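Lodora Rotary Card Trimmer and Scoring Bed

The Lodora is a combined trimmer and scoring bed for makers of greeting cards, gift tags and small folded invitations. It replaces the earlier Ekness model, which is no longer supplied. Blades and cutting strips for the Ekness do not fit the Lodora, and customers who own the older unit should continue to order parts under the Ekness listing while stock remains.

The trimmer accepts card stock up to 300 gsm in a single pass. Heavier board and chipboard should be cut on a guillotine. Two light passes give a cleaner edge than one heavy pass on mirror card and other coated papers, and the carriage should be drawn toward the user each time. Glitter card may be cut, although it will shorten the life of the blade considerably.

We use cookies to remember the contents of your basket and to improve this website. By continuing to browse, you accept their use. Accept | Manage settings

Scoring is carried out with the second carriage, which is marked with a gray tab and stores at the head of the rail. The bed has grooves for the common card folds, including the gatefold and the tent fold. When a card is to be scored and stamped, the score should be made first. A card that has been stamped with pigment ink should be left to dry fully before it is returned to the bed, as the guide rail will pick up wet ink and transfer it to the next sheet. 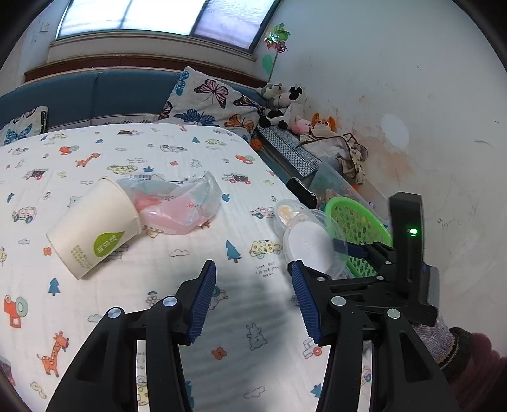
Delali Nutsugah
Product Manager, Paper Crafts

The following items are supplied in the box: the trimmer with its folding ruler arm, one straight blade, one scoring carriage, 2 spare cutting strips and a printed guide to card sizes. Perforating and wavy-edge blades are sold separately. All blades are fitted in the same manner. Raise the rail, press the release on the side of the carriage, lift out the old blade by its plastic housing and push the new one down until it clicks.

The ruler arm is printed in inches on one side and centimeters on the other. It should be folded in before the trimmer is carried or stored. The unit is best kept flat, and nothing heavy should be placed on the rail.

Cutting strips wear along the center line and should be turned when the edge of a cut begins to look furry. Each strip may be used on both faces. Please do not clean the bed with solvent or stamp cleaner, which will lift the printed grid. A soft cloth and a little soapy water are sufficient.

The Lodora is available in two colors, Mughal (deep red) and Cirham (pale green). The colors are identical in specification and price. Orders for classes and craft groups of four or more units qualify for the group rate, which is applied when the order is confirmed and cannot be combined with other discounts.

The trimmer is guaranteed against faults in materials and workmanship for 2 years from the date of purchase. Blades and cutting strips are regarded as consumable parts and are excluded. Units returned under the guarantee should be sent with the rail closed and the blade removed, together with a copy of the receipt.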